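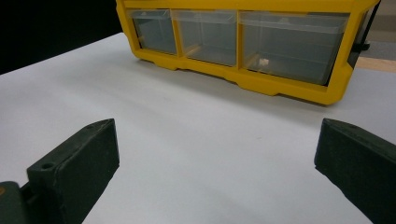 Jasper Dekker thinks small drawers are where screws go to be forgotten, and he wrote in to tell me so after my last gallery. A coffee can does the same job for nothing, he said, and at least you can tip a coffee can out on the bench and see what you've got.

I don't fully disagree with him. I have been suspicious of drawer organizers for years, mostly because of the way they get sold: buy this, and your bench will be tidy. My bench was not tidy before I owned drawers and it wasn't tidy after. What changed was that I had one more object to move out of the way when I wanted to saw something.

Still, people kept asking about the yellow and black ones with the carrying handle, so they get a page like everything else. The pictures are few and the opinions under them are mine. Gallery last updated December 2020.

Clear drawers, closed

The sales pitch is that you can see what's inside without opening anything. Up to a point. Clear plastic is clear when the light is behind you and the parts are shiny. Put black rubber washers in there and push the drawer shut, and from across the room you are looking at a dark square. I ended up writing on tape, which is what I did with the coffee cans.

Nurhan Saraç sorts hers by what the part is for and never by size, so everything for the back door lives together: hinge screws, strike plate, the odd shim. I tried it for a month in May and found it beat sorting by length. It also meant I had the same screw in four places, and I'm still not sure how I feel about that.

Nine drawers, three by three

Nine is a strange number. It sounds like plenty until you start. Wood screws, machine screws, nuts, washers, wall anchors, picture hooks, fuses, and you are already at seven with the electrical bits hardly begun. Then one drawer becomes the drawer for whatever was in your pocket, and so you have eight.
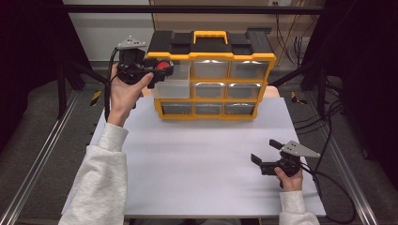 The other thing about nine is that the middle one gets ignored. Mine has held the same packet of cup hooks since I moved in at Fomham. I reach for the corners, and when I can't find something I go through the corners again before I think to try the center. Gijs Prins says this is a problem with me and has nothing to do with the organizer – he may be right.

The handle on the lid

A carrying handle is a promise that you will carry it. I have carried mine to a job twice. Both times I needed something from a drawer I hadn't filled. If you do plan to travel with one, check how the drawers behave when it tilts before you trust it with anything small, and do the checking over a towel.
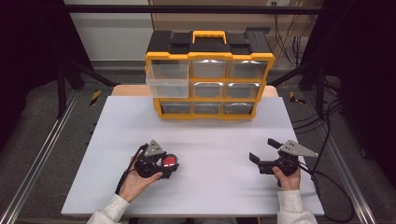

One drawer left open

You pull out the top left, and now it hangs over the one below. Fine if you want one part. Less fine if the job needs a bolt from the top row and a nut from the middle, because you'll be opening and shutting all evening. Lieven Van Acker takes the drawers right out and lines them up beside the work. I've copied him, with the warning that they have to go back in the same slots or the whole system is gone by supper.

Would I buy another? Probably, if it was cheap and I had a shelf for it. I would want to know first what was going in the middle drawer.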